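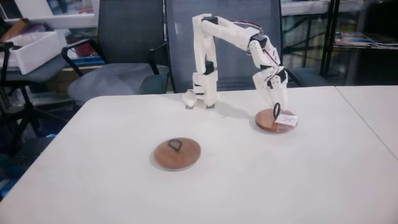
A reader writes that paper notes are a waste of time now, that her telephone remembers everything for her, and could I please explain why I still write on small pieces of paper like her grandmother did. I have thought about this question during the whole week and I want to try to answer it properly.

I came to Skestville eight years ago with a dictionary and a blue notebook. In the first months I wrote notes for one purpose only, to survive in the language. Before I went to the chemist I wrote down the sentence I would need. Before I telephoned the landlord I wrote down three sentences, and also what he would perhaps answer, so that I could prepare myself. He never answered what I had written. But the paper in my hand made me calmer, and I think he heard that.

Later I did not need the sentences any more, but the habit stayed. At present I have notes in my coat, in my purse, under the fruit bowl and between the pages of most books. Some have one word. Last winter I found one in my gloves which said only "Thursday's soup, no", and I still don't know what I wanted to tell myself.

## What I write on

For shopping lists I use the backs of envelopes. For anything more serious I buy the small Domora blocks from Arriaga, the stationery shop behind the bus station. They are glued at the top and the sheets come off cleanly. Arriaga had a better paper before, a bit yellow and with a rough feeling, but they stopped ordering it in September and when I asked, the answer was that only two customers bought it. I must be one of them. If the other one reads this, I would like to know how many blocks you have left!

I have tried the telephone as well. For a month I put every note in it, and at the end there were 431 of them, a number which the telephone showed me itself. I had looked again at very few. A paper note is different for me. It falls out when I am searching for the keys, and then I must decide something about it: do it, keep it, or throw it away. The telephone is too polite to fall on the floor.

## The notes of other people

I also like to find the notes that others have lost. In the café Norero, where I go to read, there is a board by the door and people leave there what they found under the tables. Mostly they are lists. Someone in this town buys leeks every time. Someone else had written "ask about the gutter" and underlined it so hard that the pencil went through the paper, and I thought about that gutter all the way home.

In my mother's kitchen we had a nail in the wall, and the notes were pushed on the nail. The newest was in front. When my mother wanted to know how much flour we had bought for Easter, she turned back the papers with one finger until she came to it. I have looked for such a nail here but I rent the flat, and I am not allowed to make holes. I use a clothes peg on a string.

## So, my answer

I don't believe that paper is better for everybody. If the telephone works for you, dear reader, then please keep it with a good conscience. For me it takes about two minutes in the morning to write down the day, with a pencil, standing at the window while the kettle is heating. I write more slowly than I think, and in this slowness I often notice that one of the things can wait.

It is also good for my spelling. In the telephone every word corrects itself, and for years I did not know that I wrote "neccessary" wrong. My pencil allowed me the mistake until a colleague saw it on my desk and put a small, kind circle around it. I kept that note too. It is in the drawer with the batteries, and today I should buy batteries, so I will write that down now before I forget it.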